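The Stullow Breakfast Arm: a review from someone who already owns two arms

2018-10-11, by Veronica Sandu

I have wanted a machine to make my breakfast since I was nine, so when Wadora offered me two weeks with the Stullow, I cleared my calendar and told my family to expect miracles. My sister asked if it did dishes. It does not do dishes.

The Stullow costs $4,000, plus another $1,000 if you want the better sensor and the software that goes with it. You do want it. Without it the arm knows where its own elbow is and very little else. For the money you get one arm, one gripper, a box of spare fingertips and a manual written by somebody who has never been hungry.

Setup took me most of a Saturday-length day, including a long phone call with Tülin Tokgöz at Wadora support, who was patient and only sighed once. After that you teach it jobs by guiding the arm through them. The company suggests 5 tries per job. I needed a lot more, and so did Tincuța Chiriac, who had the arm before me and left notes in the box. Her notes on toast run to three pages and end with the word "cereal."

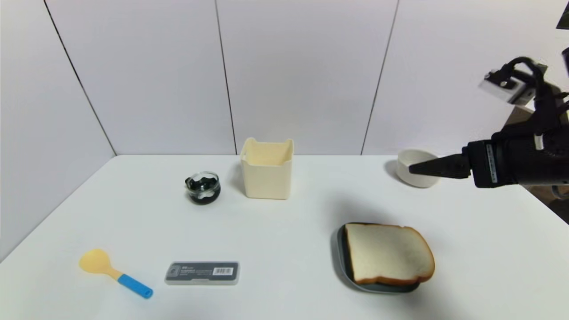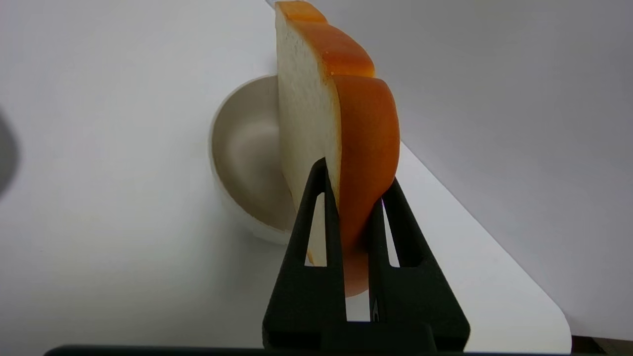

Bread is where I ended up spending most of my two weeks, and I came out of it with more respect for my own thumbs. A person picks up a slice without thinking. The Stullow has to decide where to put two stiff fingers, how hard to close them, and what to do about a thing with a soft side and a crusty side. Pinching it from below and holding it on edge, one fingertip on the crumb and the other on the crust, is a perfectly good answer if your goal is to hold bread. My goal was a sandwich. Getting from upright to flat on a plate is a separate lesson, and the arm treats it as a separate career.

I kept score on one job only, moving a slice from the plate to the toaster. Over the two weeks I ran it 96 times. I won't print the success rate, as Wadora was nice to me, but I ate a lot of bread off the floor side of the counter.

What I liked: it's quiet, it stops when you touch it, and it never complains about getting up early. The software update in February is supposed to help with soft foods. Penar's cheaper arm, which I tried last year, couldn't manage a sponge, so there has been progress.

What I didn't like: it wants everything spread out with room on all sides. My kitchen isn't like that. By the time I had laid out breakfast to suit the robot, I could have eaten it.

Buy it if you teach a class or enjoy a hobby with crumbs. If you just want a sandwich, wait a few years.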